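Notebook, front-end bench, May
Page transitions on the Mirani product pages

Carried on from the previous entry. Aim is to get the gallery-to-detail transition under control before Guadalupe Arellano freezes the component library. Current build cross-fades the whole page, and on the slower test tablet the header visibly flickers at the start of the fade.

09:40. Stripped the page back to one card and one detail view. Flicker still there, so the filter bar is not to blame. Removed the drop shadow on the header: no change. Gave the header its own view-transition-name: flicker gone, but the header now sits above the card for the whole animation and clips its top corner on the way up. Swapped the stacking order of the two groups in the stylesheet. Corner now clean in both directions.

10:25. Duration. The old value was 300 ms with plain ease-in-out. Kept the 300 and changed the curve to a steeper start. Nazareno Pace prefers the old curve on the return journey. I can't see any difference on the return and have left his in.

Aspect ratio is the larger problem. Card thumbnails are cropped square, detail images are not, and the browser stretches one snapshot into the other halfway through. Set object-fit: cover on both old and new snapshots, height 100%, overflow clipped on the pair. Works for landscape sources. Portrait sources still jump on the last frame or so.
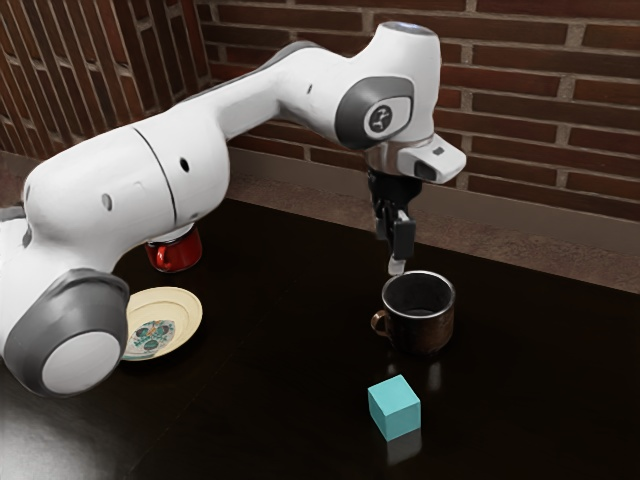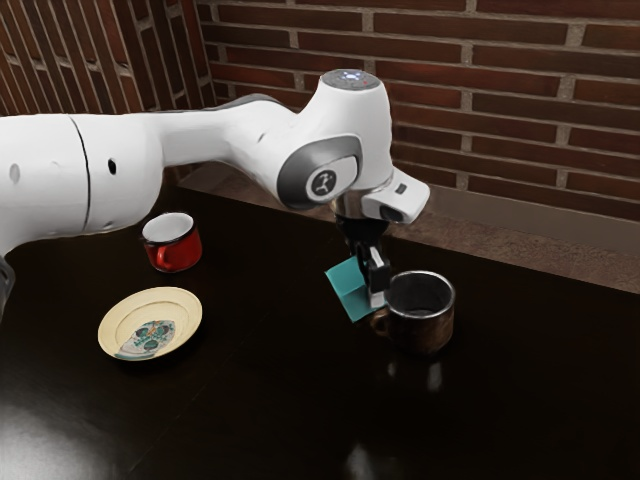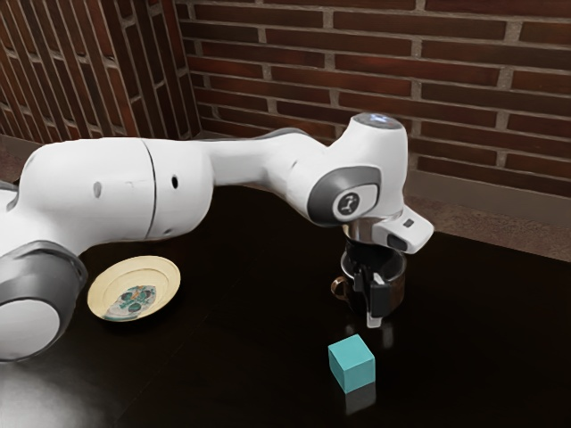

11:50. The jump on portrait sources comes from the caption. It loads after the snapshot is taken and pushes the image box down by 33 px. Reserved the space with a min-height on the figure. Jump gone at all widths except the narrowest, where the caption wraps to a further line. Left as a known fault. Nazareno wants to move the caption out of the figure altogether, which would also mean redoing the Cirkau pages, and I don't want to start on those this month.

Reduced motion. The media query was being overridden by the Fludine theme file, which loads last and sets its own animation shorthand. Moved our rule into a later cascade layer. Checked with the system setting on and off: the page swaps at once with it on, animates with it off. The theme file should not be touching animation at all. Raised with Guadalupe.

14:15. Back button. If pressed before the forward transition ends, the second one starts from the finished layout and the card appears to skip. Tried holding the second until the first had finished, which felt sluggish after 2 quick presses. Now calling skipTransition on the first and starting the second straight away. There is a hard cut, acceptable.

Left to do:
Caption wrap at narrow widths.
Keyboard focus is lost after the return journey and goes to the body. Needs to go back to the card link.
Re-run the 6 Lollumberg templates with the new header name and look for duplicate names, as one duplicate makes the whole transition fail.
Ask Nazareno where the old easing values came from.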